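What Is a Mutual Aid Society?

Suppose your dad breaks his leg falling off a ladder. He can't go to work for weeks. Who pays for dinner? These days there might be sick leave, or insurance, or the government. A long time ago there was mostly your aunt, and she was sick of your dad already.

So people started clubs. Everyone put a few coins in a box each week, and if a member got hurt or ill, the box helped out. These clubs were called mutual aid societies, or friendly societies. "Mutual" means it goes both ways. You help me, I help you, and we both try to remember whose turn it is to bring the biscuits.

How it started in Claltitz

The Claltitz Friendly Society was set up by 5 miners and a baker named Bronisława Krawczyk, who was the only one of them good at sums. They met on Tuesday nights above her shop. The first rule in the rule book was about paying on time. The second was about not singing until the meeting had finished, so you can guess how the first meeting went.

By its biggest year the society had 3,737 members, with branches in Wostetti and Bullard. Bullard thought it should be the head branch. Bullard still thinks so. 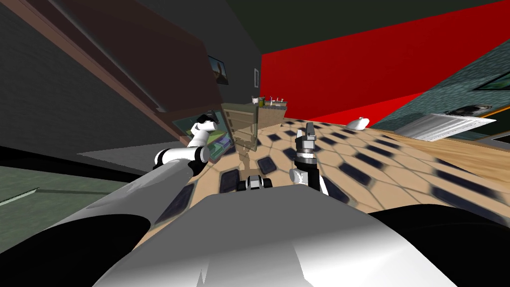
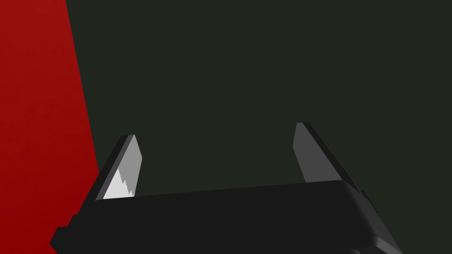

What did members get?

If you were sick, you got sick pay. If you needed a doctor, the society had one on its books. If you died, it paid for the funeral, and other members were expected to turn up in a clean collar and look sorry.

There were also picnics, a brass band and a hall with a very hard floor. Members wore sashes on special days. Grown-ups will tell you the sashes were a serious symbol of belonging. They were also purple with gold fringe, and people loved wearing them.

Could anyone join?

No, and that part isn't so funny. Many old societies kept people out because of their religion, their colour or where they were born, and plenty said no to women. People who were left out often started societies of their own. The Safavi Society in Wostetti began that way, with 343 members and a much better band.

Are they still around?

Some are. Others turned into banks or health funds, and some just ran out of members. Have a look at the old buildings in your town. If one has two clasped hands carved over the door, a society might have built it.

4 comments | Share this page

We use cookies to remember your settings. Accept | Manage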